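Week 6: Arrangement, or what to do after the loop

Reading for this week is the first half of the Stadar course pack. The second half is mostly a glossary and can wait until you have something to look up in it.

By now most of you have an eight-bar loop you are very fond of. You've heard it four hundred times, you have shown it to your housemates, and it sounds enormous. The bad news is that an eight-bar loop at 120 beats per minute lasts sixteen seconds, and the assignment asks for a finished dance track. This week we start filling in the gap.

Counting in blocks

Club music is built in blocks of eight, sixteen and thirty-two bars. You may dislike this. Listeners expect something to shift at the block line whether they know it or not, and so does whoever is trying to mix your track into the next one. Set your markers before you move any audio. A plain layout to start from:

Intro, 32 bars. Drums and very little else.
First build, 16 bars. Bass arrives, filtered.
Main section, 32 bars. The loop you are so proud of.
Breakdown, 16 bars. Kick out, chords or vocal forward.
Second main section, 32 bars. As before, with one new part.
Outro, 32 bars. The intro backwards, more or less.

That gives you 160 bars, or five minutes and twenty seconds at 120. If your track comes out at nine minutes, you have copied something twice and should find out what.

The breakdown

Most student breakdowns fail in the same way: the kick stops, a pad comes in, and then sixteen bars go by in which the composer has plainly left the room. Give the listener something that moves. A filter opening slowly will do, and so will a vocal line that gains a harmony on the second pass. In "Prildale", the practice session on the shared drive, the chord part loses its lowest note at bar nine of the breakdown. Mute that change and listen again. The section sags, and the return of the bass means much less. 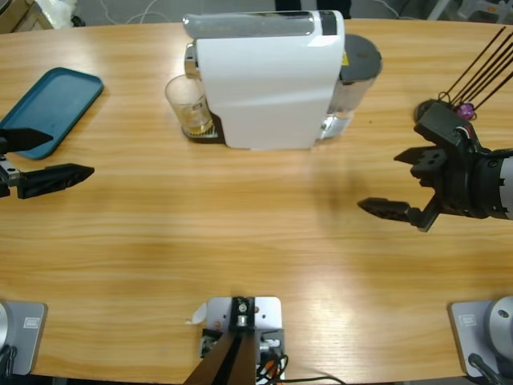
Low end is where the return is won or lost, so look after it before you add anything on top. Roll the bass off your pads and your vocal, keep the kick and bass line in mono, and check which of the two owns the very bottom. They can't both have it. As for how much to leave playing in the quietest bars, think of the glass under the spout of that coffee machine, with a little pale brown liquid at the bottom and the rest of it clear. A breakdown can be that thin. One part, low in level, with the reverb tail doing most of the work, will make the return feel twice its size without your touching the master fader. Please don't touch the master fader.

Risers, sweeps and other furniture

You may use two risers in the whole track. The Prolorix sample folder contains 2,460 of them, and I have heard every one in last year's submissions, several at once. Try these first:

Drop the kick for the last two beats before the block line.
Reverse a crash cymbal you already have.
Automate the delay feedback on a single clap, then cut it dead.
Do nothing at all and see if anyone minds.

Work for the tutorial

Open the Mamani stems and arrange them into a full track using the layout above. There are 18 stems. You don't have to use them all, and your marker will be in a better mood if you don't. Keep the tempo as supplied and label your sections in the timeline.

Bring a rough stereo bounce and a half-page of notes saying what enters and leaves at each block line. "Energy goes up" is not a note. Say which part, at which bar, and what you took away to make room for it.

Mixing is week 8. Anyone who turns up with a loudness question before then will be handed the glossary.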